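Roven Notes > Body and Joints > Desk Neck

I have had a stiff neck on the right side for most of my working life. In September I decided to stop guessing at it and keep a log. The log now has 62 entries, which is enough to say something.

The method was simple. Each evening I sat upright, turned my head as far as it would go without forcing, and read the angle off an inclinometer strapped to a headband. Right side first, then left. I wrote down the pain at the end of the turn on a scale of zero to ten, plus hours at the desk and hours slept. I did not warm up beforehand.

The treatment was four sessions with Brynhildur Oddsson, who works out of two rooms above the pharmacy in Badton. Her training is in what the door plate calls myofascial work. In practice that meant very little pressure on the neck itself. She spent most of the first session on the front of my chest and the muscles under the shoulder blade, then ten minutes at the base of the skull. I had expected elbows.
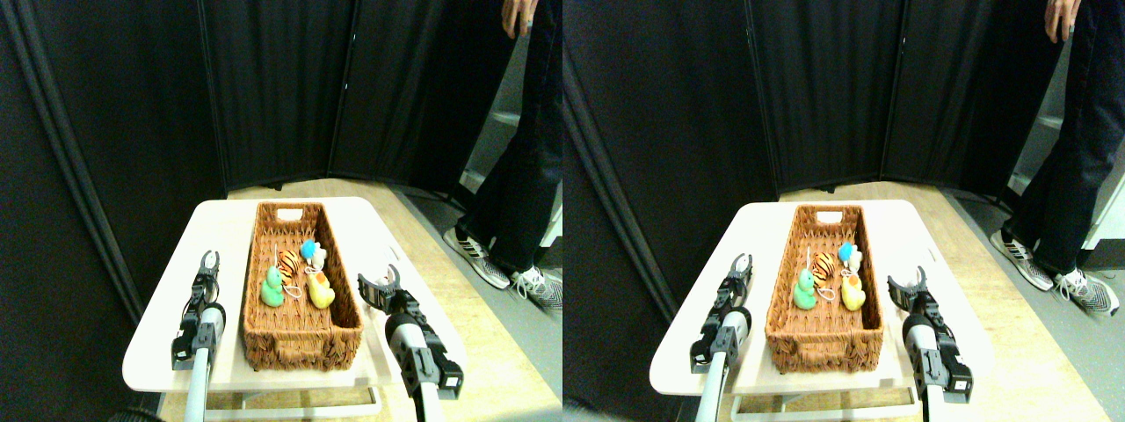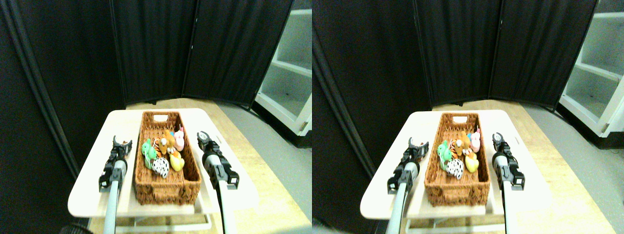
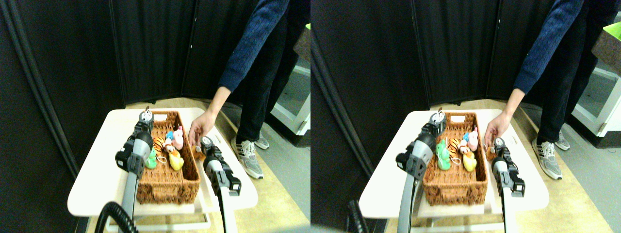

Roven Staff Wellbeing Club – Badton Section

The numbers moved, though not in a straight line. Rotation to the right improved after the first session, fell back within three days, and improved again after the second. After the third it held. The fourth made no difference that I could measure, and I would skip it if I did this again. Left rotation did not change at all, which I take as a rough check on the headband.

Pain at end of range was less tidy. It followed sleep more closely than it followed treatment. Three bad nights in a row put me back to a six regardless of what had been done to my shoulders that week. Desk hours mattered less than I thought they would. The exception was any day with more than two hours on the laptop without the separate screen.

Hok-lam Kwok read the draft of this and pointed out that I changed my pillow between the second and third sessions. He is right, and it spoils the result. I can't separate the two. I bought the pillow on impulse (a Keltar, the low one, medium fill) and didn't think to log it until a week later. If I had to bet, I would put half of the gain on the pillow.

For home use I kept one exercise out of the five on the sheet. Lie on your back with a rolled towel under the neck, nod the chin down slightly, hold for ten seconds, release. Six repeats, twice a day. The ball against the wall was pleasant but did nothing to the angle. The doorway stretch made my fingers tingle – I stopped it and told Oddsson, who had me lower the elbow. It still tingled, so I dropped it.

On reading: Þrastardóttir's handbook is the one I would borrow. The chapter on the neck starts on page 441 and the drawings are clear. The section on posture is dated and can be passed over.

The raw log is a plain text file of 1,313 lines, most of them blank or comments. I'll send it to anyone who asks. The next entry is due on 20th November, and after that I plan to measure once a week – same chair, same headband, same pillow.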